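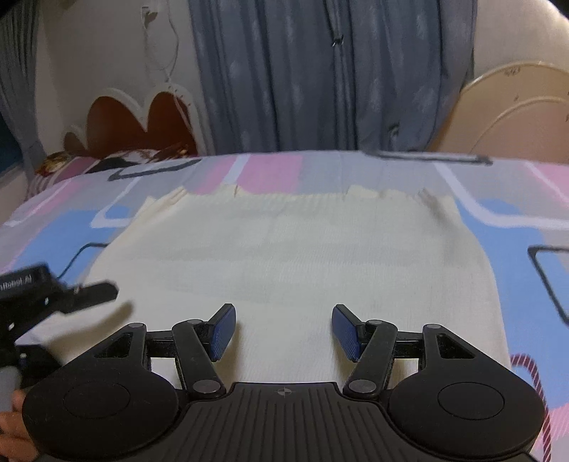
A clothing bank in Plomstead is asking residents for clean knitwear before the weather turns, after handing out more jumpers and cardigans last winter than in any year since it opened.

Nurnora, which runs from the former shoe shop on Villau Road, gave 598 knitted items to local families between October and March. Its target this winter is 2,000 items of all kinds, including coats, bedding and school uniform.

Raghda Farah, who manages the shop, said children's sizes were the hardest to find.

"We have plenty of adult coats – what we need is jumpers for ages 7 and 8, and anything warm for babies," she said. "Small holes are fine. We mend on site."

Donations can be left at the shop between 10am and 4pm, or at the library during opening hours. Items should be washed and folded, with socks tied in pairs. Electric blankets and pillows cannot be accepted.

The Serrano launderette on Mill Street will wash donated blankets free of charge until the end of September.

Rawan Qaisi, who teaches the mending class, said there were still places on the autumn course. It covers darning, replacing cuffs and sewing on buttons. Wool and needles are provided, and booking is at the shop counter.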